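# Garden annexe quote, factory-built: what is actually in the price?

Posted in Extensions, annexes and outbuildings, 2025-12-13

**mossbank_end**

We are looking at a one-bedroom annexe for the bottom of the garden, for my mother-in-law. Everybody tells me factory-built is the way to go: cheaper, quicker, no mess. I am not convinced, and I would like somebody to either talk me round or confirm that I should keep my money in my pocket.

The firm is called Hundent and the model is the Stotow. It is sold as a finished building delivered on a lorry in two halves. The brochure says 40 square metres, but when I added up the room sizes on the plan I could not get anywhere near that, even allowing for internal walls. I asked, and was told the figure is "external footprint including eaves". I have never lived in an eave.

What I have been given so far:

- a one-page quote with a single total at the bottom
- a "site works allowance" with no drawing behind it
- a line saying 50 per cent is payable on order
- a 20-year warranty, "subject to terms", terms not attached

Access is down a shared lane with a bend in it, and the ground falls away towards the back fence. The salesman looked at a satellite view on his tablet and said it would be fine. He wants the order in before February to hold the price.

Has anyone here been through it with a two-part delivery on a slope? And is half the money up front normal?

---

**larchandlime**

Half up front isn't normal in the sense of being sensible, but plenty of firms ask for it. They will tell you it covers materials. Perhaps it does. It also means that if they go under before your two halves leave the factory, you are in a queue with everyone else they owe.

We bought a factory-built annexe from a different maker and are living with the results, which are mostly all right. The building was the easy part. Nearly all the arguments were over what happened outside the four walls, and nearly all the extra cost came from there too.

The allowance for site works is a guess, and it's a guess made by a person who would like you to sign. Ours assumed flat ground and a drain nearby. We had neither. The foundation design changed once a proper survey had been done, and the drain run had to go the long way past a tree. I'd get the survey and a foundation drawing done by someone you pay yourself, before you order anything. Then ask Hundent to price against that drawing. If they won't, you have learned something.

On the slope: a building in two halves needs its supports level with each other to a fine tolerance, or the join shows. Ours has a hairline crack in the ceiling along the middle, which comes back every winter however often I fill it. The maker calls it cosmetic. I call it a crack.

The bend worries me more. We went to see a finished unit on the Mindusley site before ordering, and it was a lovely wide plot with a lovely wide gate. It told us nothing about our own lane. Get the haulier out, with a tape, and get the answer in writing. If the lorry can't make the turn you will need a bigger crane reaching over from somewhere else, and that somewhere else may belong to a neighbour.

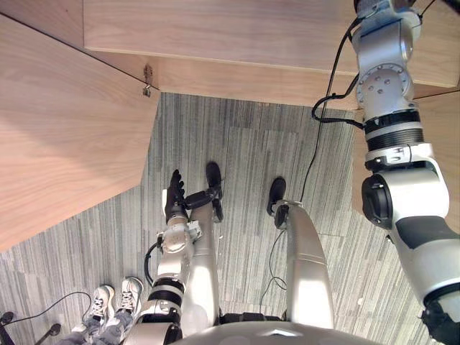 Who pays if the lorry arrives and can't get down the lane?

The customer does, under most of the contracts I have read, unless the maker has surveyed the route and accepted it in writing. Ours had a clause charging us for the return trip, for storage by the day, and for the second delivery. We had it changed so that the cost fell on them once their haulier had signed off the access. It took three emails and they grumbled, but they did change it.

Other things I would want as separate lines before going further:

1. Crane hire, and what happens if it's too windy to lift.
2. Water, waste and electricity, from the house to the annexe, including trenching and making good.
3. The electrical connection itself. Check whether your existing supply can take it.
4. Steps, ramp and handrail. You mention your mother-in-law, and a unit sitting on raised supports at the low end of a slope will have a front door a fair way up.
5. Building control and any planning fees.

Number four caught us out badly. The brochure pictures all had a neat deck running up to the door. The deck was an extra. So was the ramp.

As for the deposit, ask for it to be staged. A small sum to book the slot, more when the factory starts, more when the building is ready for you to inspect, and a fair chunk held back until it has been connected and you've had a good look. If they refuse all of that, I would walk away. Prices that must be held by a certain month have a habit of being available the month after.

---

**tin_roof_trev**

I wouldn't bother with all that. They do hundreds of these. Pay the deposit and let them get on with it, the longer you leave it the dearer it gets. Mine is a summer house though, so no plumbing, and it came flat in a van.

---

**pennyworth_lane**

A summer house in a van is not much of a guide to a home on a lorry, with respect to the poster above.

I'll disagree slightly with larchandlime as well. The survey comes first, yes, but before spending even that I would ask your council in writing whether the annexe needs planning permission. Sellers are very fond of the phrase "no planning needed". It may be true of the way the thing is built and still not be true of somebody living in it, and a lot turns on how separate from the main house it is going to be. Don't take the salesman's word, and don't take mine.

Then the warranty. Twenty years of what? Ours turned out to be long on the steel frame, which was never going to give trouble, and a good deal shorter on the roof covering and the windows, which did. Ask for the full terms and look for three things: who stands behind it if the maker closes, whether it carries on if you sell the house, and whether you have to pay for a yearly inspection to keep it going. We were quoted £949 for one of those visits. I declined and had a local roofer up a ladder for much less, but that may well have ended the cover. I have never had a straight reply on the point.

On floor area, you were right to add it up. Ask for the internal measurement, wall face to wall face, and have that figure written into the order. We compared ours with the Tesfamariam two-part model, which looked almost 20 per cent dearer on paper. Once both had been put on the same footing, with the inside floor area, the ramp and the connections all counted, there was very little in it.

I would also get a price from an ordinary local builder for the same thing in timber frame. People assume it will be more. On an awkward plot with a bad lane, it may not be, as a builder can bring everything down in a small truck and doesn't need a crane at all. It will take longer and your lawn will suffer. Ours suffered anyway — the crane mats were down for a fortnight.

---

**mossbank_end**

Thank you, mostly. I have written to Hundent asking for the internal floor area, the full warranty terms and a route survey by the haulier. The salesman rang back within the hour about the price and didn't mention any of the three.

I've also emailed the council, and a builder in the next village is coming to look at the slope. I hadn't thought about the height of the front door at all. She uses a frame on bad days, so a ramp would have to go in from the start, and on our fall it will be a long one. I'll ask the builder to price that separately, and put his answer on here when I have it.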